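Black is a good color for a work table

When we moved the bench in June, most of the argument was over the color of the top. I wanted matte black and I still do. A shiny surface throws the lights back at you, and a white one shows every scuff by lunch.

The walls should match. Black fabric is cheap, it hangs in an afternoon, and it keeps the rest of the building out of your eyes.

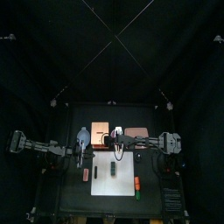

Rasha Majali thinks I have it wrong, and that a black top swallows small dark screws and makes people tired by four o'clock. She would paint it light gray.

I grant her the screws. Put them in a pale dish. A thin metal border around the top helps too, and I would spend money on that before paint.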